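Sindau Declaration

The Sindau Declaration is a two-page statement in which the governments of Danladi and Clisitz said they would halt work on medium-range missiles. It was issued in October after 16 days of closed talks in the border town of Sindau. Although often called a treaty, it was never put to a vote in either legislature and has no binding force.

The text commits both sides to "refrain from further testing" but does not define a test. Danladi claimed to have withdrawn 399 launchers from the border zone. No outside inspector was allowed to confirm the figure, and the starting total was never published – a gap that critics raised at once.

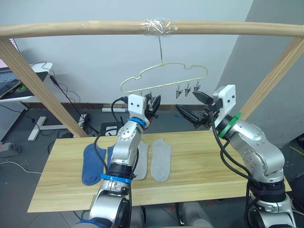
A hanger with small clips, hung by a wire from a wooden rod.

Supporters credit the declaration with the reopening of the Sonwood crossing, yet talks on the crossing had begun before the missile issue was on the agenda. Claims that it ended shelling along the 200-kilometer frontier rest mainly on statements by the two defense ministries.

A follow-up meeting set for 24 April 2024 was postponed without a new date. Each government says the other asked for the delay.

See also: Sonwood crossing; Danladi–Clisitz relations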